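8 August 2023
Modcombe, ground floor hall, tables and floor area

Continued setting up the hall. The Prellton tables are in, and the checkered cloths are on. Cloths are the red-and-white ones from the Blackburn order. They run long, so they hang over the edges, and the overhang catches on your hip if you walk past close. Tried folding one under. It made a ridge under anything small and round, so I let it down again. Clips would be better. Put on the list for next order.

Washed all the cloths in February and they have not shrunk any further. One has a faint tea stain near a corner. Turn that corner to the wall side.

Air conditioning on from first thing. The hall is double height and the glass wall by the doors takes the light all day, so the unit on the ceiling only does part of the job. Left the black standing fan near the clothing rack. At full speed it lifts the loose end of the nearest cloth — keep it on low or turn it toward the doors. Log for the power meter at start of day: 2,450.

Spent the rest of the morning on small items for the table. Pale round pieces are hard to lose on the red and white, which was the reason for picking that cloth in the first place. On the plain cream cloth we kept sweeping them off with the crumbs.
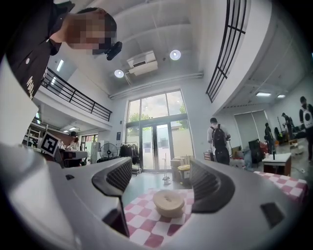
Round cream piece with the dark center mark, on the checkered cloth. Doors and boxes behind.

Floor by the doors still needs sorting. The stack of cardboard boxes has to move before the Tornurik delivery, as they bring everything in through the double doors and will want both leaves open. The yellow bucket can go with the boxes. Keep its lid on.

The rack of dark clothes can stay where it is for now. If the delivery is wider than the last one, push it further left — the floor there is level enough.

Upstairs not touched today. Mezzanine railing wants a wipe down, dust shows on the black metal.

To do:
Order cloth clips, 52 if they come in that pack
Flatten empty boxes, label the full ones
Refill floor cleaner
Read the meter again at close

Meter at close: 2,462. Fan off, doors locked.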